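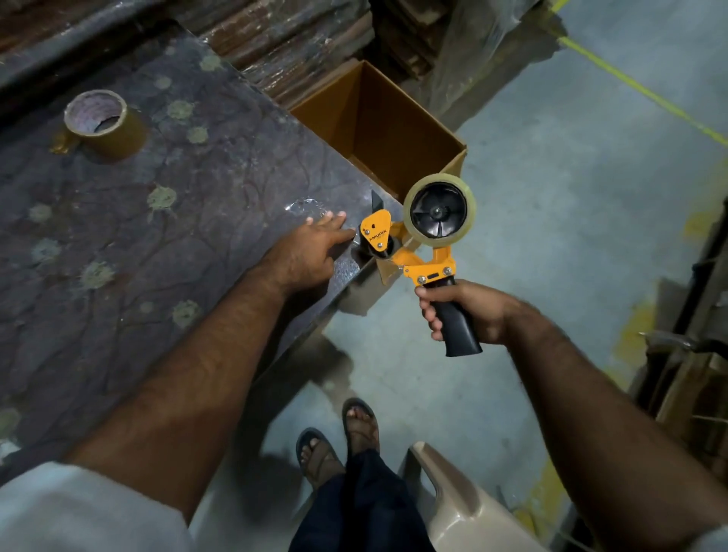
Dyeing with kitchen scraps – Lougher talk, evening slot, 7.30 start

Hello, thanks, loos are through the back. Say who I am quickly. Blog is Hindiditz, mostly things to do with kids on wet afternoons. Don't do the long story about the name.

Start with the onion skins. Pass the bag round. Ask who throws them out – hands up. Everyone will.

What you need: old pan you don't cook in any more, sieve, wooden spoon, white cotton. Old pillowcases best. Polyester won't take it, check the label, I didn't and spent a whole Saturday-type afternoon on a school shirt that came out exactly as white as it went in.

Wash the cotton first. Proper hot wash, no softener. People skip this and then get patches.

Colours, hold up the squares one at a time:
– brown onion skins, orange to rust
– red cabbage, blue-ish purple, fades badly, say so
– tea, brown, smells nice, very easy
– avocado stones and skins, pink!! They won't believe it. Let them feel that one
– beetroot. Looks amazing in the pan, dull beige by the second wash. Don't bother

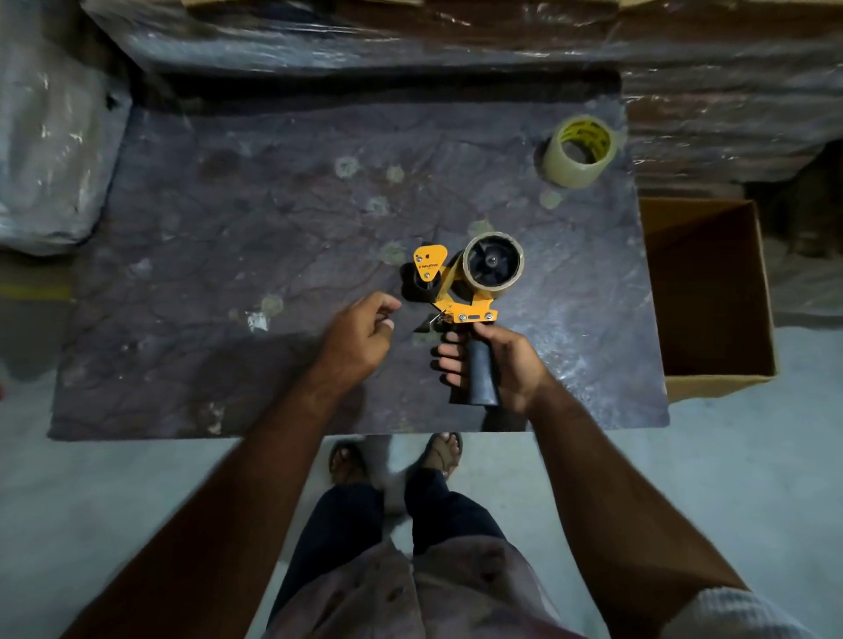

Method. Scraps in the pan, cover with water, simmer an hour, grown-up does this bit. Lid on. Let it cool right down before children come anywhere near. Sieve. Wet cloth in, push it under, leave overnight. The leaving is where they lose interest so have a snack planned.

Vinegar in the cabbage turns it pink. Do the demo with the two jars, top one up from the flask. Bicarb in the other one. Don't do it over the laptop again.

Soya milk soak – only if asked. Helps the colour stick. Takes ages, needs several dips, I do it for things I want to keep and not for anything under five has been near.

Patterns: elastic bands, pegs, marbles tied in. Show the Sturov tablecloth, 13 squares, the kids did 11 of them and you can tell which two are mine.

Clothes. Aprons are useless, the dye gets in at the sleeves. Old T-shirts on backwards. Newspaper on the floor, then the shower curtain on top of that.

Numbers slide, be quick. 426 comments on the avocado post, most of them asking if it really goes pink. Yes. It goes pink.

Washing after: cold, by itself, first three times. Dry out of the sun. It will fade anyway, dye it agian.

Questions likely – can you eat from the pan after (I wouldn't), does food colouring work (on wool yes, on cotton not realy), how long does the liquid keep (fridge, few days, label it. LABEL IT).

Handouts on the chair by the door. Bring the jars home this time.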